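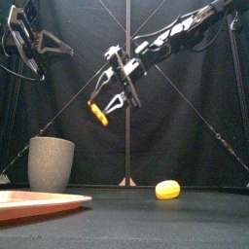

Séance 2, samedi matin. Notes de Guangming Jin pour le module « Robots et tâches domestiques ».

## Débarrasser une table

Une tasse et une assiette suffisent pour un bon exercice. L'humain prend la tasse sans réfléchir. Le robot doit trouver le bord, choisir un angle, fermer les doigts avec une force correcte, puis soulever. L'assiette est plus difficile : elle est plate et son bord s'évase. Souvent, un bras la pousse et l'autre la saisit.

Dans le projet Brillo, l'équipe a enregistré 342 essais de rangement de vaisselle, dont 107 échecs. La plupart des échecs arrivent au moment de la prise, et non pendant le transport. Je vous demande de retenir ce point pour le devoir.

## Deux bras

Avec deux bras, on peut passer un objet d'une pince à l'autre. Il faut alors surveiller deux choses :

- la distance entre les pinces ;
- le moment où la première lâche.

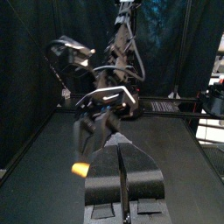 **Un robot peut-il déjà faire la vaisselle chez un particulier ?**

Pas de façon fiable. Il réussit des gestes séparés, sur une table préparée, mais une cuisine change chaque jour et il faut encore une personne pour corriger les erreurs.

Pour l'atelier, la situation est meilleure, car les pièces sont toujours les mêmes. Nous verrons le cas Fondholm à la prochaine séance. Lire avant : Sutcliffe, chapitre 2, sauf l'annexe.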